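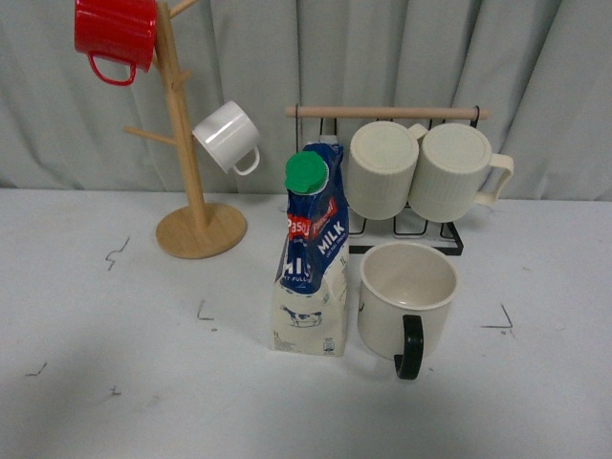

By Duván Huaranga
September

Mug corner, gallery

Quick page this time, more text than pictures, sorry. I've had a few people asking how we keep mugs in the small kitchen now that the wall cupboard is gone, so this is the mug corner. Two holders, one table, a curtain behind. Typing this before the 7 a.m. bus so forgive the spelling.

Background for anyone new. Cupboard came down in the spring when the bracket gave up. Lost a couple of saucers and one good bowl. Landlord said he'd put it back, has not put it back. So the mugs had to live somewhere, and stacking them on the table was making rings on everything and taking up the whole work surface.

The tree first. Light wood, round base, tall post, pegs sticking out at angles. Bought at Gelov, the housewares place behind the market, the one with the terrible parking. It's taller than I thought it would be from the shelf tag. Didn't measure, should of measured. Fine on the table, would not have fit in the old cupboard at all.

Red mug lives up high. It's glossy and heavy and the handle is a good big loop, so it goes on a top peg without any fuss. White one goes lower, on the right side. They hang tilted, both of them – that's just how these pegs work, they slope up, and the mug slides back toward the post and sits there. Takes a second to get used to. My sister kept trying to straighten them.

Tip if you're buying one: put a mug on a peg in the shop. Thick handles are ok, narrow ones can be a pain. I took one of my own in a bag and got a look from the cashier but I'd do it again.

Load both sides. If you hang all the heavy ones on the right the thing gets a lean to it and every bump on the table makes you jump. One left, one right, then fill in.

Next the wire rack. Black wire with a wooden dowel across the top, held in hooks at the ends. This came from Grestura, mail order, took 14 days, box was enormous for what it is. The instructions were one drawing and the drawing was upside down I think. Went together in 5 minutes once I ignored it.

The ribbed mugs go on this one. Cream colored, plastic, bottoms up on the dowel. They're the picnic ones really but they get used every day because they're light and they don't mind being dropped. Hung side by side they overlap a bit, which I don't love, but there's no way to space them without giving up a spot. Upside down keeps the dust out. We're on a corner with a bus stop and the dust is a whole other page.

Ridges on the sides are a little annoying to clean, I use an old toothbrush. Don't use the scratchy side of the sponge on them, it leaves a haze. Ask me how I know.

The cream mug with the black handle doesn't hang. That one's the morning mug and it stands on the table, in front of the rack, ready to go. I tried making a rule that every mug gets hung up and the rule lasted until breakfast.
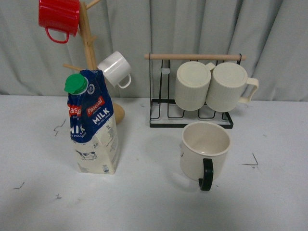 Milk by the tree, tea mug by the rack. Full set on the table.

Milk is the Pascual one with the green cap, which gets shoved around the table depending on who poured last. Carton's a bit crumpled, they all go like that here, the fridge door shelf is too tight and everything gets squeezed on the way in. Still pours fine. If anyone has a trick for that shelf please write.

The table being white is good and bad. Good for light, that end of the room is dim by 4 or so. Bad for tea. I wipe it down at night with a damp cloth and whatever soap is going.

Curtain behind is staying for now. Pale, plain, washes ok, and I like having something quiet back there with the red mug in front. Did think about hooks on a rail in place of all this but that means drilling and drilling means calling the landlord, see above.

Things people asked last time, answering in no order –

Does the tree tip over. Not so far. Wide base helps. Don't grab a mug from the top peg one handed while you're holding the kettle though.

Do you oil the wood. No. Probably should.

Was it worth buying two. For us yes, the tree is for the heavy mugs and the rack for the light ones and it stopped the arguments. If you've only got a few mugs get the tree and be done with it. I looked at one by Foltari that was meant to do both jobs but it was sold out, and the floor model was wobbly.

What about glasses. Still in a box under the table. Don't ask.

Awasthi sent a catalog with a wall rack in it that folds flat, might try that next if the wall situation ever gets sorted. Will post pictures if so. This page has had 1,165 visits since I put the first version up, mostly people looking for the bread bin I think, so hello to you, the bread bin is on the other page.

Ok bus. More when the shelf paper arives.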